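Werkstattbuch, Freitag, später Nachmittag

Budgetrunde für den zweiten Tisch. Ich schreibe das gleich auf, solange alles noch frisch ist, der Zettel von letztem Mal ist ja nie wieder aufgetaucht.

Stand: Clémence Leblanc hat grundsätzlich zugestimmt! Wir dürfen einen zweiten zweiarmigen Platz planen, Aufbau in Kurnotberg, Lieferung frühestens August. Ich freue mich wirklich sehr darauf, denn dann müssen wir nicht mehr jedes Mal alles abräumen, wenn jemand von der Greifplanung auf die Dauertests wechseln will.

Arme: wieder zwei gleiche, kein Mischbetrieb. Gaillard hätte auch eine kleinere Baureihe im Angebot, reizvoll beim Preis, aber dann pflegen wir zwei Treiber und zwei Sätze Ersatzteile. Clisterik kann die Parallelgreifer liefern, dazu möchte ich ein Paar Finger mehr als beim letzten Mal bestellen, am besten auch eine weichere Variante für Tüten. Die Lieferzeit muss ich noch erfragen. 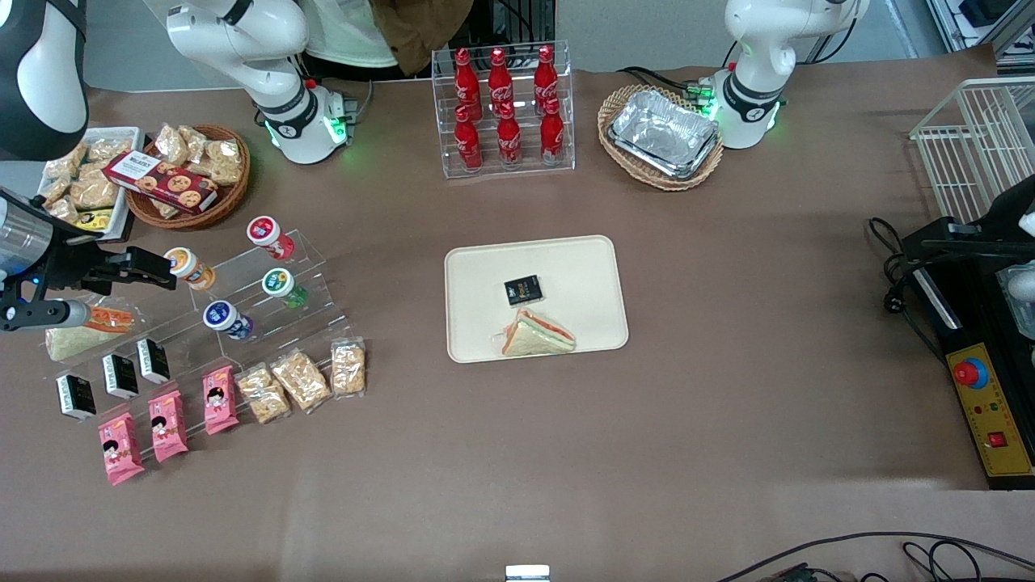 Tisch 1, Aufgabe »Snacktablett«: rechter Greifer über einem Sandwich, ein weiteres liegt schon auf dem Tablett.

Beim Requisitenposten will ich diesmal nicht knausern. Der Snacktisch ist das Beste, was wir bisher aufgebaut haben -- durchsichtige Folie, knittrige Tüten, Colaflaschen auf dem Acrylgestell, Dosen auf der Stufe, alles mit ganz eigenen Tücken beim Greifen. Genau so etwas brauchen wir doppelt. Ich setze 200 Euro für Ware und Nachkauf an, Acrylständer und Körbe extra. Maren hat für die Ständer eine Quelle gefunden: 183 Euro für das ganze Paket, Versand inklusive. Das nehmen wir, finde ich.

Was gern vergessen wird und jetzt in die Liste kommt:
Kabelführung. Auf Tisch 1 liegen die Schlaufen offen auf der Platte, für Tisch 2 will ich Schleppketten oder wenigstens Halter an der hinteren Kante.
Not-Halt. Eigener Taster je Tisch, wieder im gelben Gehäuse, aber diesmal fest verschraubt. Position vorher mit Klebeband markieren und ausprobieren.
Platte. Wieder braun und möglichst matt. Mindestens 11 cm mehr Tiefe, damit hinter den Ständern noch Luft bleibt.
Regal. Klären, ob das Metallregal bleibt oder ob wir den Platz brauchen.

Offen ist noch die Frage der Kameras. Maren möchte dieselbe feste Kamera wie an Tisch 1, damit die Aufnahmen vergleichbar bleiben, ich hätte gern zusätzlich eine von der anderen Seite. Kostet mehr als 2 Stunden Kalibrierung, das ist mir klar, aber bei den Flaschen in zwei Reihen sehe ich da richtig viel Gewinn. Wer eine Meinung dazu hat, bitte unten drunterschreiben.

Nächste Schritte: Angebot Gaillard anfordern (ich), Fingervarianten bei Clisterik (Maren), Stromanschluss in Kurnotberg prüfen lassen. Clémence bekommt die Tabelle, sobald beide Angebote da sind.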